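Toy Donut Set Review: Vovdale "Bakery Dozen" Play Food
Posted July 22, 2026 by Italo Caputo

I don't get excited about play food. Most of it is overpriced, and the cheap stuff gets chewed up or lost behind a radiator. So when Rocío Chávez, who shares the review work with me, suggested we give the Vovdale donuts a full write-up, my first question was how much anyone could say about a fake donut.

More than I thought, though a good part of it is complaining.

The set showed up in a plain carton with a sheet of tissue on top and no instructions, which is fair enough. The store page had 1,965 ratings when I ordered, nearly all of them glowing, and that always makes me suspicious. People rate this kind of thing the day it arrives. I wanted to see it after it had been handled, dropped, stacked and put away badly, so I held off writing anything for 3 weeks.

Looks

Let me get the good part out of the way. From across a table these are convincing. I like the chocolate one with the white drizzle best, and the pink with white sprinkles is a close second. Put a few on a plate next to a houseplant and a visitor will reach for one.
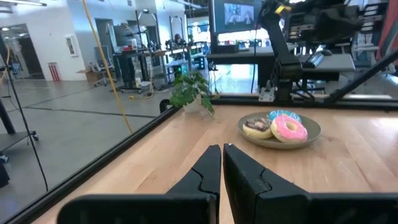
Up close I'm less sold. The icing is too even for my taste, and the shine gives the game away before you've picked anything up. Real icing dulls at the edges and has a thumbprint in it somewhere. My old Onham set got that right, with duller colors and a lumpier finish, and it cost less. Vovdale seems to think brighter is better. A four-year-old may well agree with them, so take that as one grown man's opinion.

I also don't love how the set mixes styles. There are ring donuts, there are rounds that pass for frosted cookies depending on how you look at them, and there's brown chocolate in the mix too. Rocío calls this variety. I call it clearing out the warehouse. If the box says bakery, fine, but then don't put a donut on the front and nothing else.

The plates aren't part of the set, by the way. The product photos suggest they might be. We used our own, a white one and a grayish-green one, and the colors do look better against the white.
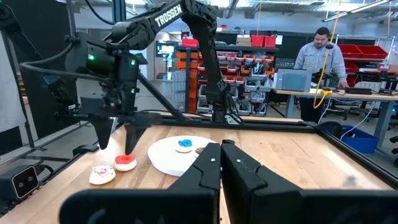

Handling

Picking these up is easy, whichever end of the age range you're at. The rings are chunky and there is plenty of side to pinch, so you don't need to hook anything through the hole. Small hands do fine. I tried them with oven mitts on, for no scientific reason, and managed that too.

Stacking is another story. The rounded tops slide off each other, and two high was as far as I trusted it. The Sesinau pieces we tested in March have a flat spot on the bottom and a slight dip on top, so you can build a tower. Somebody at Vovdale should buy a box of those and take notes.

Sorting games are where the set earns its keep. Pink on this plate, blue on that one, white ones stay on the table. It's a simple way to keep a kid busy while you get dinner going, and the colors are far enough apart that there are no arguments about what goes where.

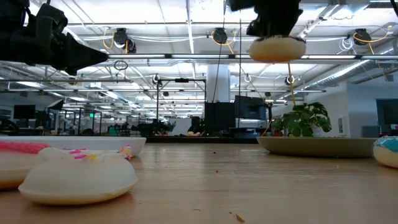 The white one with the pink, yellow and blue sprinkles got picked first every time in our house. The plain beige undersides are the dull part. Turn a donut over and all the charm is gone, and I would have liked a bit of browning down there, or some texture. At this price it isn't much to ask.

Cleaning

Wipe with a damp cloth. The card in the box says not to soak them, and I followed it, grudgingly. Anything meant for pretend eating is going to end up in a mouth, and I'd want to wash it properly. Keep them away from a table where people eat real pastry as well - crumbs get into the sprinkles and you'll be picking at them with a toothpick.

Price

I paid $61 with shipping. That's a lot for pretend breakfast. The bigger box from Georgiev is closer to $100 and comes with a tray and tongs, and I wouldn't pay that either.

Rocío would buy the Vovdale set again. I'd wait for a sale, or look for a used one with the sprinkles still on.

Rating: 3 out of 5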